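Chapter 6
Stands, Mounts, and Clamps: Supporting the Instrument

Learning Objectives

After studying this chapter, the student should be able to:
identify the main parts of a stand and state the purpose of each;
explain how the width of the base affects the stability of a loaded stand;
choose a suitable clamp for a given tube and load;
set up a keyboard stand and a boom stand in the correct order;
inspect used hardware and decide whether it may remain in service.

Key Terms
base spread, boom, counterweight, collar, hinge clamp, memory lock, receiver, tilter, working load

6.1 Introduction

The earlier chapters dealt with instruments as sources of sound. An instrument on a stage or in a teaching room must also be held at a certain height and angle, and it must stay there while it is played. The hardware that does this work receives little attention in most courses. It is often bought last and repaired last, and a large share of the damage to school instruments begins with a stand that was badly chosen or badly set.

In this chapter the word "stand" means any support that rests on the floor. A "mount" is a support fixed to another piece of equipment, such as a rack rail or the shell of a drum. A "clamp" joins one tube to another or joins a tube to a flat part. Many products combine all three. The Kekier folding keyboard stand, which is used in several exercises in this book, has a floor base, two mounting arms, and a pair of clamps for a music desk.

6.2 Load and Base Spread

Every stand has a working load, stated by its maker. The figure applies to a load placed over the center of the base. When a boom is extended, the load moves outward, and the weight the stand can safely carry falls quickly.

Consider a microphone boom with a base spread of 247 millimeters, measured from the center tube to the end of each leg. With the boom upright, the load lies directly above the center tube. With the boom extended level to 1345 millimeters, the load lies far outside the legs, and only the weight of the base and the counterweight keeps the stand from tipping. The student should turn one leg to point in the same direction as the boom before any load is added. This rule applies to tripod bases of every size.

Round cast bases, such as those in the Spahić studio series, have no legs to turn. They depend on mass alone. They suit small rooms and fixed positions but are tiring to carry, and they should not be used on a sloping floor.

6.3 Clamps and Receivers

A clamp holds by friction. Its grip depends on the force applied by the bolt, the area of contact, and the condition of both surfaces. Oil, dust, and worn plating all reduce the grip. Tightening a clamp beyond the point at which it holds will flatten the tube, and a flattened tube cannot be held properly again.

Hinge clamps open on one side and can be placed on a tube without removing other parts. Sleeve clamps must be passed over the end of the tube. The Prarnik system uses hinge clamps throughout, with a memory lock below each one. The memory lock is a small collar that marks a set height, so that the player can return to it after the stand has been packed and moved. A memory lock is not intended to carry the load by itself.

The receiver is the socket that accepts a rod or arm from the instrument. Rod and receiver must match in diameter. Tape or cardboard should never be used to fill a gap.

6.4 Inspection

Hardware in regular use should be inspected at the start of each term. In the workshop survey made for this edition at the Fevanach teaching studios, 167 stands were examined and 37 were withdrawn from use. The most common faults were stripped wing bolts, missing rubber feet, and cracked plastic bushings. Section 6.9 gives the full inspection sheet.
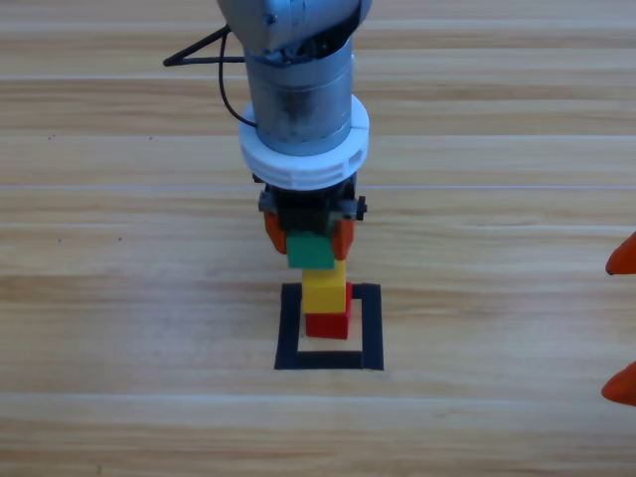
Figure 6.1 Robot arm with a white collar ring and black gripper body, over a light wooden tabletop.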